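Cumdale Community Forums > Mobile Devices > News and Announcements

Topic: Strand 8 and the end of sales for the Strand 7

Posted by R_Marras (Moderator)

Members are advised that Mastar has begun sending invitations to a launch event in March. The invitation shows the outline of a handset and the numeral 8, and it is widely expected that the Strand 8 will be presented on that occasion. The Strand 7 is no longer offered in the Mastar online store, and two of the three retailers listed in our buying guide have removed it from their pages.

Please use this topic for discussion of the launch and of continued support for the earlier model. Requests for resale prices belong in the Marketplace section.

Rosalba Marras
Mobile Devices section

Posted by tyensuk

Thank you for the notice. I would ask that the first post be amended. The absence of a product from a store page does not establish that it has been discontinued. The Strand 6 was missing for several weeks last year and then returned at a lower price. Until Mastar issues a statement, "out of stock" is the correct wording.

Posted by Archie Gunn

I must disagree with the previous member. The Strand 6 was missing in one color only. In the present case every version has been withdrawn, including the 200-dollar model that was sold without a charger. I wrote to Mastar support on Saturday and was told that no further deliveries are planned.

Posted by tyensuk

Would you be willing to post the text of that reply? Support staff have given members incorrect information before, in particular on the question of the battery program.

Posted by Archie Gunn

The relevant sentence reads: "We do not expect additional units of this model." I have omitted the remainder, as it contains my order number.

Posted by t.kinoshita

On a separate point, I have owned the Strand 7 for 15 months and wish to record my view of its camera before the comparison posts begin. Indoor color was poor at release and improved after the second update.
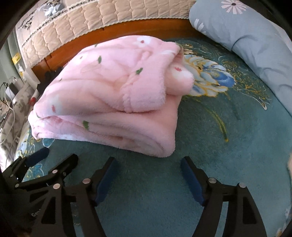
Attachment 1: folded pink fleece on a teal floral bedspread

Members who have not installed the second update should do so before reaching any conclusion about the camera. My concern is with the period after the launch. Mastar has promised security updates for the Strand 7 but has not stated an end date.

Toshio Kinoshita

Posted by morena_g

I share the concern about updates. The warranty terms supplied with my handset refer only to repairs and say nothing on software. I would also note that the Stero case I bought for the Strand 6 did not fit the Strand 7, and I expect the same difficulty again. Those intending to order accessories in advance should wait for published measurements.

Posted by tyensuk

Stero has stated that it will exchange unopened cases within 60 days of purchase. The advice to wait is therefore somewhat overcautious.

Posted by morena_g

That offer applies to orders placed directly with Stero. Mine was bought from a retailer, and the exchange was refused.

Posted by R_Marras (Moderator)

The first post has been reviewed. It states that the Strand 7 is not offered in the store, and that wording will stand. The title of the topic has been referred to the other moderators, as it does go further than the text. Mr. Gunn's quotation will be added to the buying guide and marked as unconfirmed.

Posted by Archie Gunn

I have no objection to that wording.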